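12 de septiembre de 2023

Cierre del libro a las 17:40. Escribo antes de que se me mezclen las cifras con las de mañana.

La curva se ha aplanado otra vez por el tramo largo. El dos años apenas se ha movido y el diez ha cedido lo suficiente para que la pendiente siga en negativo. En la reunión de primera hora Margareta Husar defendió que la inversión ya no informa de nada, porque el tramo corto refleja la política monetaria y el largo refleja la demanda de los fondos de pensiones. Le concedo la segunda mitad. La primera me parece exagerada: el mercado sigue poniendo precio a una bajada de tipos que ningún banco central ha anunciado, y esa expectativa está en el corto tanto como en el largo.

Posiciones: mantenemos el aplanamiento en tamaño reducido. Límite de pérdida sin cambios. Magnus Kinnear quería cerrarlo hoy por el coste de acarreo, que en efecto es negativo, y quedamos en revisarlo cuando venza el primer futuro. Yo lo habría reducido en agosto. Consta en el cuaderno de entonces que lo propuse y que luego no insistí.

Crédito: la nueva emisión de Novemholm salió con un diferencial de 100 puntos básicos sobre swaps. El libro se abrió más arriba y se fue estrechando durante la mañana. No acudimos. A ese nivel el papel paga menos que el bono antiguo de la misma casa con vencimiento parecido, y la única ventaja es la liquidez de las primeras semanas. Delia Cozma pidió que dejara por escrito el motivo de no acudir; ya está en la ficha.

Buzatu, en cambio, cotiza a 700 y sigue ampliando. El balance del semestre tiene dos problemas. El vencimiento de deuda bancaria se concentra en un solo ejercicio, y la caja declarada incluye depósitos pignorados que no deberían contarse. Con esos depósitos fuera, la cobertura de intereses no cambia, pero la liquidez disponible baja a un nivel que obliga a refinanciar antes de lo que dice la presentación. Ambros Hofstetter cree que los bancos prorrogarán. Puede ser. El bono queda detrás de los bancos en cualquier orden de cobro, así que una prórroga con garantías nuevas tampoco nos favorece.

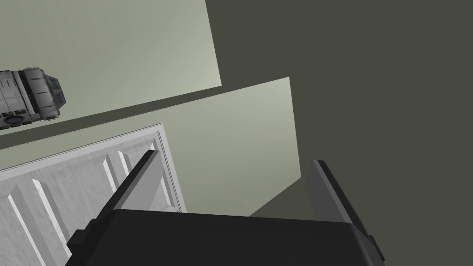
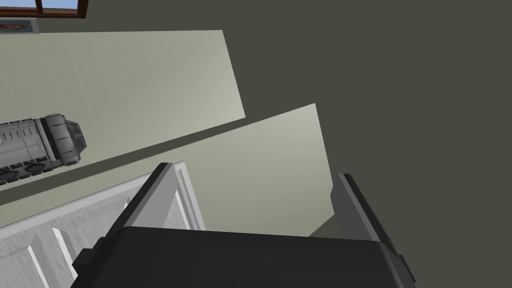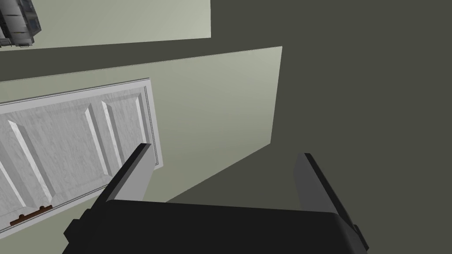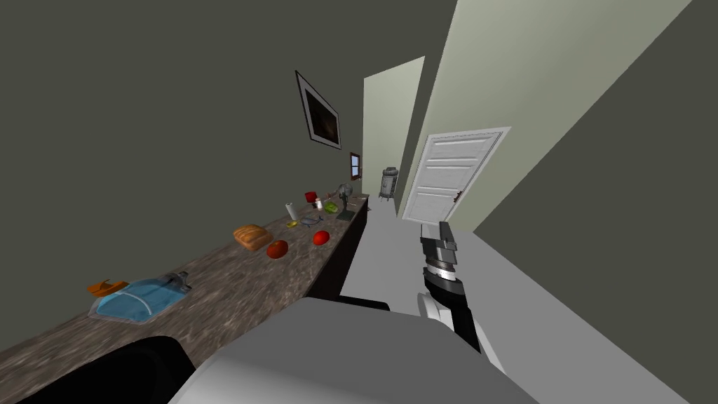 Volviendo a la inflación, que es lo que ha ocupado la tarde: el dato subyacente de bienes baja con regularidad y el de servicios no. Misaki Imai ha rehecho la descomposición separando alimentos elaborados de no elaborados, y la diferencia de comportamiento es mayor de lo que yo tenía anotado. Un pan como el de la encimera, de corteza dorada, entra en la cesta como alimento elaborado, y su precio final lleva dentro energía, salarios, transporte y alquiler además del cereal. Por eso la caída del trigo en origen tarda en verse en la tienda y se ve solo en parte. Misaki estima el retardo con un modelo de rezagos distribuidos; la suma de coeficientes queda claramente por debajo de uno, y el error estándar del último rezago es tan alto que yo lo quitaría.

Le he pedido que repita la estimación sin los meses de rebaja fiscal. El impuesto entra en el índice como un escalón y contamina la transmisión: si no se corrige, parte de la bajada se atribuye al cereal. Me contestó que ya había probado una variable ficticia y que el resultado apenas cambiaba. Quiero ver los residuos igualmente.

Sobre Protitura: llamada breve con su departamento financiero. Confirman que no recomprarán bonos este año. Preguntados por la línea de crédito, dicen que está sin disponer, pero no quisieron precisar la cláusula de apalancamiento. La pediré al banco agente. Si la cláusula se calcula sobre deuda bruta, el margen es estrecho; si es sobre deuda neta, no hay nada que comentar.

Divisas: sin operaciones. La cobertura del dólar vence a final de trimestre y el coste de renovarla ha subido con el diferencial de tipos. Margareta sugiere cubrir solo una parte. Antes de decidir hace falta saber qué fracción de los ingresos en dólares de Voltatgate es contractual, porque de eso depende nuestra exposición real por el lado de las acciones. La memoria no lo desglosa. Escribí a relación con inversores y la respuesta fue el enlace a la misma memoria.

Nota sobre método. Llevo varias entradas usando la pendiente como señal de recesión y como medida de prima por plazo a la vez, y son dos lecturas que se estorban. Si la prima está comprimida, la curva se invierte con menos expectativa de bajadas que en ciclos anteriores, y la comparación histórica pierde valor. A partir de ahora anoto por separado la pendiente observada y la ajustada, con la fuente del ajuste al margen.

Pendiente para mañana: residuos de Misaki, cláusula de Protitura, ficha de Buzatu con la caja corregida. Llamar a Ambros antes de la apertura.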